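Wultent kitchen and hallway set, simulated, hand-driven
README and data card, second revision
Kept by Usha Unnithan. Questions about the recording rig go to Marius Roman.

Please read before downloading

You probably want to know whether this set will teach your arm to open a cupboard. I don't know, and I would be wary of anyone who says they do. It holds recordings of people steering a simulated arm by remote control through rooms we built at Prirnbridge. We think it is tidier than our first release. We have not shown that it is more useful, and the section on results says why.

If you used the first release, delete it. The two do not mix. The gripper opening was stored the other way round in the old files, and a policy trained on both will learn to close its fingers when it should open them. We found that out the slow way.

What you get

429 recordings, each one a single attempt by a single operator.
Wrist camera video for every recording.
Arm joint angles, gripper opening and the operator's raw hand commands, all on one clock.
A short line of text giving the task as it was read to the operator.
A settings file for the room, so that you can load it again and play the commands back.

There is no depth, no touch and no sound. People ask for touch. The simulator will give you a contact force if you ask it to, but the numbers jump about so much when a finger meets a flat surface that I would not train on them, and I did not want to put them in a file where somebody might.

How the recordings were made

The operator sits at a desk with a hand controller we call Tasitz, and watches the wrist view on a monitor. Moving the controller moves the arm. A trigger opens and closes the gripper. Nothing is scripted and nothing is planned by software, apart from a limit on joint speed.

The first release let operators see a second, wider view from the ceiling. We took that away. They were using the wide view to make choices that the wrist camera could never have supported, and then we were asking a policy to copy those choices from the wrist camera alone. It looked marvellous in playback. It was a bad idea, and it was my idea.

Taking the wide view away made everybody slower. It also means a good share of the recordings contain hunting about: the arm goes up to something, stops, backs off and turns. Some users will want to trim this. I would leave it in for at least one training run, as the hunting is the only part of the set that shows a person working out where they are.

The close-range problem

Most of my doubts sit here. With only a wrist camera, the operator loses the room whenever the arm gets near a wall. The tiles fill the left and middle of the view, and the cabinet the operator may care about is down in the lower right corner with one door running out of sight.
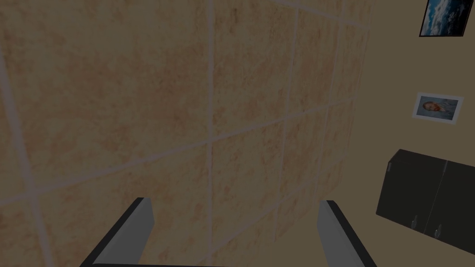
7 min read

Look at how little there is to go on. The fingers are open, the tiles are very close ahead of them, and the cabinet's handles are small and pale against the dark doors. A person can say "cabinet, over to the right" and turn the wrist. A policy fed one still like this, with no memory of what came before, has mostly a pattern of speckled beige squares to work with.

Marius thinks this is fine. His view is that a policy with a few seconds of history will cope, and that we should stop fretting about single views. He may be right. I have asked him for a run that shows it and I am still waiting, so this card will go on calling it a problem.

There is a second worry, which is texture. The tile pattern is busy and the cabinet is nearly flat black. In our own small tests the network paid a good deal of attention to grout lines. That gives it a handy ruler in this room and no help at all in a room with painted plaster. If you care about moving between rooms, swap the wall material on playback. The settings file has a field for it, called wall_skin, and it takes any image you like.

Tasks

Reach and hold: bring the open gripper up to a named thing and stop there.
Open a cabinet door by its handle.
Close a cabinet door that starts open.
Pick up a cup and put it on a shelf.
Back out: start with the gripper close to a wall and return to a clear view of the room.

Back out was added late, after one of the operators pointed out that we were throwing away every recording that began badly. There are 90 of these. They are short and rather dull to watch, and I suspect they are the most honest part of the set.

The cup task is weak. The simulated cup slips less than any cup I have owned, and operators learnt quickly that a lazy pinch would do. Do not take anything about grip strength from it.

Labels, and how far to trust them

Each recording carries one of three marks: done, not done, unsure. The operator sets the mark, then a second person checks it from the video alone. Where they disagreed we kept both marks and did not try to settle it. The fields are mark_operator and mark_checker.

Please do not average them. The operator knows what they were trying to do. The checker knows what it looked like. For the door tasks these differ more than I expected, mainly over how far open counts as open. We wrote a rule for that halfway through and did not go back to redo the earlier ones. The rule_version field tells you which side of the change a recording falls on.

The task lines were read aloud before each attempt and are stored word for word, including a few that were read out wrongly. If the operator did what was read and it differs from the folder name, believe the line.

Results, such as they are

We trained a plain copying policy, Caron, on everything except the back out recordings, then again with them included. Each version got 200 trial runs in the same rooms. The second version got stuck against walls less often. I am not printing the success rates, because the trial rooms were the training rooms with the furniture nudged, and a figure from that would be quoted by people who had skipped this sentence.

Nothing here has been run on a real arm. We get asked this every month. The simulated light is dim and even, the surfaces do not wear or collect grease, and the camera never shakes. Anyone claiming a move to hardware on the strength of this set should show the hardware.

Known faults

Some recordings have a short gap in the hand commands where the controller dropped out. The arm holds still during the gap. They are marked with gap = yes.

In one room the door hinge is too stiff. Operators pull harder there, and the commands look odd next to the others. We left the room in and named it in the settings notes.

Left-handed operators used the same controller as everyone else, with no mirrored setup. We did not record which hand was used, and we should have.

The clock is steady within a recording but not between them. Do not use start times to work out who recorded what.

Loading it

Each recording is a folder. Read meta.txt first, then commands.csv, then the video. The rows in commands.csv line up with video frames one to one, starting from row zero. If you end up with one row more than you have frames, drop the last row. If you end up with more than one spare, you have an incomplete download.

The playback script needs the same simulator version named in meta.txt. A newer one will run without complaint and put the fingers in slightly different places, which is enough to miss a handle.

Use and changes

Free for research and teaching. Ask before you put it in a product, and expect me to ask what you tested it on. If you find a recording marked done that plainly isn't, send the folder name and we will look at it. Fixes go out in September with the next revision, along with the left and right hand field if Marius gets the controller change finished.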